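The Drawer Where Your Keys Are Not

By the time you read this sentence you will have forgotten where you put your glasses, unless you are wearing them, in which case you may have forgotten that.

Forgetting gets a bad press. We treat it as a leak in the roof, something to be patched with crossword puzzles and fish oil. But a growing pile of research suggests that a good deal of forgetting is work the brain does on purpose, and that it does it without asking us.

I went to Estville in September to see how the work is studied. The Salcedo Memory Laboratory occupies the upper floor of a building it shares with a dental school, so the people in the elevator are either about to have their recall tested or their molars drilled. Both groups look the same.

The lab's largest project followed 1,278 adults, all of whom were asked to learn lists of word pairs: candle and river, boot and senator, that sort of thing. Once they had them down, they were shown the first word of certain pairs and told to keep the second one out of their minds. I tried a short version. Told not to think of a senator, I thought of nothing but senators for several minutes, in boots.

Most people do better than I did. After enough rounds of pushing a word away, they have more trouble retrieving it later, even when they are offered money. The control system that stops your hand halfway to a hot stove seems to be able to lean on memory too, telling the parts of the brain that store an experience to keep it down for a while.

There are quieter kinds of forgetting as well. Remembering one thing can weaken its neighbors. Practice the name of your new dentist and the name of the old one slips a little, which is handy for you and a bit sad for him. The brain appears to settle these contests by making the loser harder to find, and it rarely sends notice.

Then there is sleep. During the night, connections between brain cells that grew busy during the day are thought to be scaled back, the strong ones surviving and the weak ones fading. Researchers at the Firnitz Institute, who work with mice, like to compare this to pruning a hedge. I have seen my neighbor prune a hedge, and I hope the brain is more careful.

What would happen if the hedge never got cut? The rare people who can recall nearly every day of their lives give some idea. Ask them about a wet afternoon decades ago and they will tell you what they had for lunch and who was rude to them. Many find it tiring. An old insult, for them, stays close to its original freshness, and they don't do noticeably better than the rest of us when it comes to finding their keys.

Ordinary life leaves most of us a thin selection. You have washed a plate thousands of times and could probably describe 6 of those occasions, most of them involving breakage. 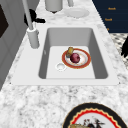

The rest have melted into a single general notion of how washing up goes, and the Salcedo team would say that this is the memory doing its job. A mind that kept every rinse as a separate event would have a hard time learning anything about rinsing. Throwing out the particulars is how we get to the rule.

It is also how we get things wrong. In a test the lab calls the Sukley task, volunteers look at up to 3,000 snapshots of everyday objects over two long sessions, then pick out the ones they have seen before from a set of 100. They are good at this, annoyingly good, until the new pictures start to resemble the old ones. Show people enough teapots and they will swear to a teapot they have never met.

I was fairly sure of my own teapots. My score came in a sealed envelope, and I put it somewhere safe before I left Estville. I have since looked in my coat, my bag, the other coat and the drawer where the batteries live. The lab has kindly offered to send another copy, and I keep meaning to write back.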